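Kereama 綿の服の手入れ部 よくある質問

洗う、干す、たたむ、直す。綿の服をできるだけ長く着たい人の集まり、Kereamaの手入れ部に寄せられた質問をまとめました。メールでいただくことが多いのは、なんといってもTシャツの話です。毎日のように着て、毎日のように洗うものですから、みなさん悩みも工夫も山ほど持っていて、読んでいるこちらが楽しくなってしまいます。答えは部員が家で試してきたことがもとになっています。洗濯表示と食い違うときは、表示のほうを優先してください。

洗い方について

Tシャツは裏返して洗ったほうがいいですか

はい、ぜひ裏返してください! 洗濯機の中では服どうしがずっとこすれ合っているので、表を内側にしておくと毛羽立ちと色あせがかなり違ってきます。プリントのあるものは特にそうです。脱いだときに裏返しになってしまう、と家族に叱られている方、そのまま洗濯かごへどうぞ。わが部では正しい脱ぎ方とされています。

新しい服は最初だけ別に洗うべきですか

濃い色のものは、最初の数回は単独か、似た色とだけ洗うことをおすすめします。目立たない裾の裏を水で湿らせて白い布で軽く押さえ、布に色が移るようなら要注意です。淡い色でも、赤みや青みの強いものは試してみると案外移ることがあります。

洗剤は多めに入れたほうがきれいになりますか

なりません。表示の量より多く入れてもすすぎ残しが増えるばかりで、乾いたあとにごわついたり、黒い服に白い筋が出たりします。それより効くのは、洗濯槽に詰めこみすぎないことです。服が中で動けるだけのすきまを残して回すと、同じ洗剤、同じ時間なのに仕上がりがまるで違うので、まだの方は一度試してみてください。

襟まわりの黄ばみが落ちません

皮脂が残って酸化したものなら、まだあきらめなくて大丈夫です。粉末の酸素系漂白剤をぬるま湯によく溶かして、つけ置きをします。時間と濃さは製品の表示どおりに。終わったら普段どおりに洗ってください。ふたの閉まる容器に密閉するのは危険なのでやめましょう。金属のボタンや飾りがついた服、水洗いのできない服には向きません。

襟は汚れてから落とすより、しまう前の一回をていねいに洗うほうがずっと楽です。衣替えの前に襟だけ固形石けんで軽くなでておくと、翌年の五月に箱を開けたときの気分が違います。

柔軟剤は必要ですか

好みで決めてよいと思います。タオルや肌着は、使いすぎると水を吸いにくくなることがあります。Pavithra Raoさんは柔軟剤をやめて、干す前によく振るだけにしたそうです。パイルが立つくらい思いきり振るのがこつで、部の集まりで実演してもらったときは拍手が起きました。
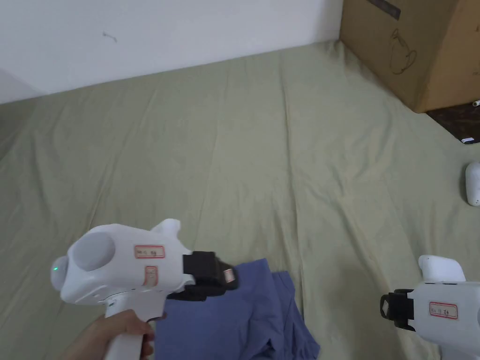
手洗いのときはもみ洗いと押し洗いのどちらがいいですか

綿のニットや薄手のカットソーなら押し洗いです。水の中で沈めて、浮かせて、また沈める。それだけで日常の汗はだいぶ出ていきます。もみ洗いは靴下の底や作業着の袖口のような、丈夫で汚れの強いところにとっておきましょう。絞るときはねじらず、大きめのタオルにはさんで上から押します。

干し方について

ハンガー干しだと肩に跡がつきます

肩先の幅に合った、厚みのあるハンガーを使うとかなり防げます。手持ちのものが細いときは、二つ折りにして竿にかけてしまうのも手です。脇の下のあたりで竿にかかるようにすると、跡が出ても着たときに目立ちません。重たいスウェットは平干しがいちばん安心です。

首が伸びるのはなぜですか

原因はひとつではないのですが、濡れて重くなったときに襟を引っぱる動作はかなり響きます。ハンガーは襟からではなく裾から入れてください。たったこれだけなのに、効果がわかると人に話したくてたまらなくなります。部のノートにも、裾から入れるようにしてから首がよれなくなった、という報告が何度も出てきます。

すでに伸びてしまった襟は、リブの部分を指で寄せながらスチームを当て、そのまま冷めるまで置きます。完全には戻らなくても、外に着ていける程度まで落ち着くことはよくあります。

部屋干しのにおいが気になります

乾くまでの時間を短くするのが近道です。服と服のあいだをあけ、長いものと短いものを交互に吊るし、下から風を送ってください。扇風機は服に向けて首振りで。脱水が終わったらすぐ出すのも大事で、洗濯機の中に一晩置いてしまった日は、素直にもう一度すすいだほうが早いです。

乾燥機にかけても縮みませんか

綿は縮むことがあります。特に編み地は丈が詰まりやすく、買ったときにちょうどよかったTシャツがおへその出る長さになった、という話はこの部の定番です。タンブル乾燥不可の表示があるものは避け、使えるものも低めの温度で、少し湿り気が残るうちに取り出して形を整えてください。丈を縦に軽く引いて、脇の縫い目をまっすぐにしておくと、あとでたたむのがとても楽になります。

たたみ方としまい方について

いちばんしわになりにくいたたみ方を教えてください

折り目の数を減らすのが基本で、その次がたたむ前のひと手間です。広いところに置き、手のひらで中心から外へ空気を追い出すようになでてから、両脇を背中側へ折り、丈を二つか三つに折ります。袖は折った身頃の上にまっすぐ重ねます。

なでる時間は深呼吸ひとつ分で十分です。アイロンをかけない人ほどここをがんばってほしい! 乾いてすぐの布は手の言うことをよく聞いてくれるので、取りこんだその足でたたんでしまうのが理想です。

立てて収納するのと重ねるのと、どちらがいいですか

引き出しの深さで決めましょう。たたんだ服の高さと引き出しの深さがだいたい同じなら、立てるほうが全部見えて便利です。浅い棚や奥行きのある棚なら重ねたほうが崩れません。Ea Østergaardさんの家では、よく着るものだけ立てて、季節外れのものは重ねて奥へ入れているそうです。

どちらの場合も、ぎゅうぎゅうに入れないこと。手がすっと入るくらいが目安です。

子どもにたたみ方を教えるこつはありますか

最初はハンカチがおすすめです。角と角を合わせる感覚がつかめたら、次はフェイスタオル、それからTシャツ。形がゆがんでいても直さずにそのまましまってあげると、次もやってくれます。夏の集まりに来た小学生の中には、袖の始末を自分で考え出した子がいて、そのやり方がとてもよかったので大人がまねをしています。

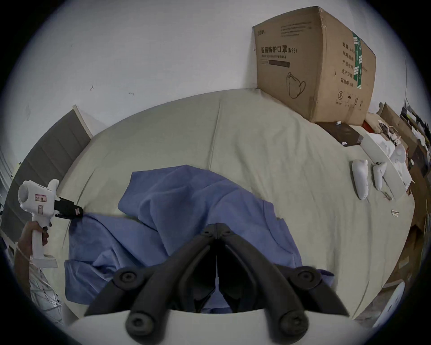

衣替えのとき、防虫剤は綿にも必要ですか

綿はウールや絹に比べると虫の好みからは外れていますが、食べこぼしや皮脂が残っていると被害にあうことがあります。よく洗って完全に乾かすことが先です。ウールと同じ箱に入れるなら、防虫剤も一緒に入れておきましょう。違う種類の防虫剤を混ぜるのは、溶けてしみになる組み合わせがあるので避けてください。

圧縮袋に入れてもいいですか

短い旅行なら便利です。何か月も入れておくと深いしわが残るので、長くしまう服には使わないほうがよいと思います。場所がないときは、服の数を見直すよい機会にしてみてください。

直し方について

小さな穴があいてしまいました。初心者でも直せますか

直せます! 針と糸に慣れていない方でも大丈夫です。Tシャツの腹のあたりにぽつんとあく、あの小さな穴なら、裏から共布か薄手の接着芯を当て、穴のまわりを細い糸ですくうようにとじます。糸は引きすぎないこと。引くとその一か所だけくぼんで、穴より目立ってしまいます。

布と同じ色の糸が見つからないときは、少しだけ暗い色を選ぶとなじみます。反対に、思いきって目立つ色で刺すのもすてきです。穴のおかげでかえってお気に入りになった服を、部員はたいてい一枚は持っています。

ほつれた裾はミシンがなくても直せますか

手縫いの返し縫いか、千鳥がけで十分です。編み地は伸びるので、まっすぐのなみ縫いだと着るときに糸が切れます。二、三針ごとに布を軽く伸ばして、糸にゆとりを持たせながら進めてください。

着られなくなった服はどうしていますか

まず部屋着、次に掃除布です。綿のTシャツは窓ふきに最高で、脇の縫い目を外して開くと大きな一枚になります。細く裂いて編み、鍋敷きや小さな敷物にする人もいます。きれいなものは部の交換棚へどうぞ。洗ってあること、穴の場所がわかるようにしてあることが条件です。

アイロンについて

Tシャツにもアイロンをかけますか

かける派とかけない派で、集まるたびに盛り上がる話題です。かけるなら少し湿り気のあるうちに裏から、縫い目に沿って押さえるように。前後に大きくすべらせると編み地が斜めに伸びてしまいます。プリントの上には当て布をするか、そこだけ避けてください。

アイロン台がありません

平らで熱に強い台に、厚手の綿の布を重ねて敷けば代用できます。毛布の上に古いシーツをかけるのもよい方法です。熱に弱い天板の上ではやらないこと、スチームを使うなら下に湿気がこもらないようにすることだけ気をつけてください。かけ終わった服は、熱が抜けるまで動かさずに置いておくと、しわが戻りにくくなります。

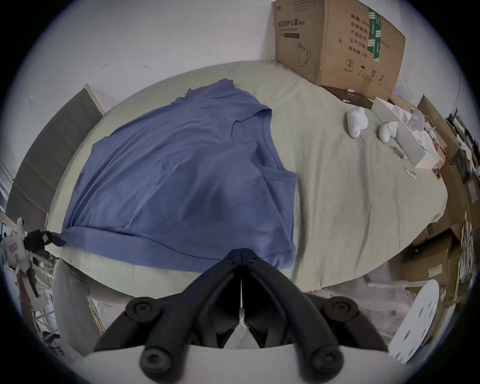

旅先でしわを取る方法はありますか

お風呂上がりの浴室に吊るして、手で軽く引いておくだけでも違います。翌朝までに乾く場所へ移すのを忘れずに。霧吹きがあれば、しわの深いところに吹いて手のひらでなでてください。荷造りのときにくるくる巻いていく人も多いのですが、巻きはじめに空気を抜いておかないと細かいしわがつきます。

手入れ部の集まりについて

いつ、どこで集まっていますか

火曜の夕方、Trullcombeの二階でやっています。途中から来ても途中で帰ってもかまいません。お茶代として一回200円をいただいています。

会費はかかりますか

年に2000円です。会報の印刷と、貸し出し用の道具の手入れに使っています。会費を払わなくても集まりには参加できますので、まずは遊びに来てみてください。いまの部員は184人、そのうち毎回のように顔を出すのは17人ほどで、あとは会報とメールで楽しんでいる方たちです。遠くに住んでいる方も大歓迎です!

持ち物はありますか

直したい服、または手入れに困っている服を一枚。洗ってから持ってきてください。針、糸、はさみ、接着芯はこちらにあります。老眼鏡は意外と忘れる方が多いので、普段お使いの方はお忘れなく。

裁縫がまったくできなくても大丈夫ですか

もちろんです。たたむのが好き、干すのが好きという理由で来ている人もいますし、Gert Van der Merweさんのように最初はボタンつけもしたことがなかったのに、いまではかけつぎに夢中という人もいます。見ているだけの日があっても、お茶を飲むだけの日があってもかまいません。

ウールや絹の質問をしてもいいですか

してください。ただ、得意なのはやはり綿なので、答えるまでに時間がかかることがあります。着物やコートのように取り返しのつかないものは、早めに専門の店に相談することをおすすめします。

質問はどこに送ればいいですか

会報の裏面にあるメールアドレスか、Trullcombeの入口の箱へお願いします。メールに写真をつける場合は、服全体と、困っているところを近くから写したものの両方があると助かります。洗濯表示の写真もぜひ一緒に送ってください。表示がすり切れて読めないときは、わかる範囲の素材と、買った時期を書いていただければ大丈夫です。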